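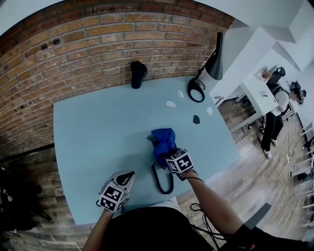 Glove rigs in use at a light blue table, blue cloth in the right hand.

Review: Menska glove-mounted tracking rigs
By Mahnaz Rahimi
April 12, 2021

Print this page | E-mail this page

We use cookies to remember your settings. Accept | Manage

The Menska rig records hand motion for training robot arms. Each glove carries a cube with square markers on its faces — there is no base station to buy. A pair costs £2,006. Spare cubes are £36 each and are not in the box, so put two on the first order.

Tracking is steady while at least one cube face stays in view. Cloth work is the hard case: a fold lifted over the cube drops the track. Budget for repeated takes.

The wires run back along the forearm and need taping before each session. Menska sells a sleeve for £249, which I would leave out of a first-year budget. Tape does the same job.

Fredy Flores ran our pair from January. One strap has been replaced. Calibration is quick, but the manual is poor on left and right offsets.

Worth the price for two or more operators. For a single short project, hire.

Related items
Irenitz wrist mount: first test
Clivby grippers: costs over two years
Planning a bench for arm trials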